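Print this page | E-mail this page

Concrete floor under a long heavy table – grind, seal or leave?

Posted 18 March 2023 by Colton Chan

We are taking over a ground floor unit with a bare concrete slab, poured in November and left untreated. Floor area is 174 square metres. The slab is flat to the eye but the colour is patchy, grey in some places and closer to beige in others. A taped plastic sheet test showed no moisture under the sheet. Relative humidity in the slab, by probe, was 80 per cent at one location only. I would like the floor finished before the table goes in.

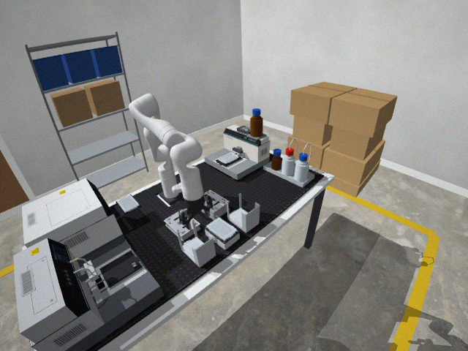 Long table on mottled concrete.

Is a penetrating sealer sufficient, or does a slab in this condition need grinding and a coating? Foot traffic is light. Spills would be water and mild detergent.

Fuad Ambaye

One probe reading does not tell you much on a floor that size. Take at least three, and keep one of them well away from the outside walls. Many epoxy systems set their limit near your figure, so read the data sheet before you buy anything. A lithium silicate densifier is far less sensitive to moisture and would suit light foot traffic. It will not even out the colour. We did 47 square metres at the Willach unit that way and the patches are still there.

Point loads deserve more thought than the finish. Benchtop instruments such as the two white ones side by side at the back of this table add to the weight of the top, and all of it reaches the slab through the legs.

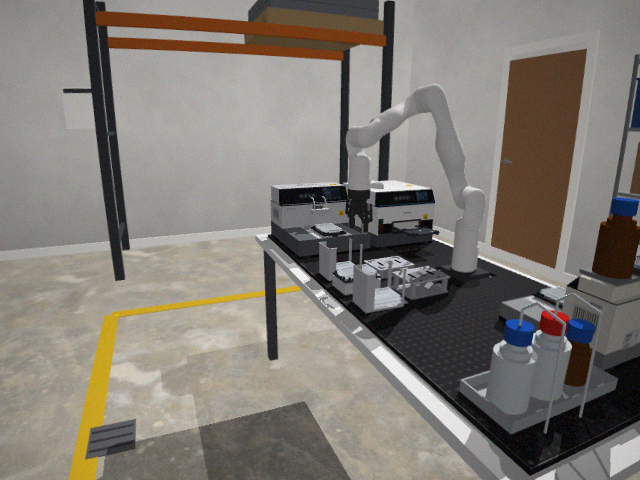 Coatings fail first under small hard feet, in my experience. Epoxy at ordinary roller thickness will dent or crack where a foot is dragged, and a levelling foot turned under load will cut a ring in it. With a dark metal leg standing directly on the floor, as at the near left corner, I would put a steel or hard nylon plate beneath it, wide enough to spread the load. Leave the coating to cure for 7 days before placing anything heavy, longer if the unit is unheated.

Limon

just seal it. ours was sealed once and mopped ever since, no complaints

Jemal

Check whether a curing compound was sprayed on after the pour. If so, neither a densifier nor a coating will take until it is ground off. Drip some water on the slab – if it beads, you are grinding.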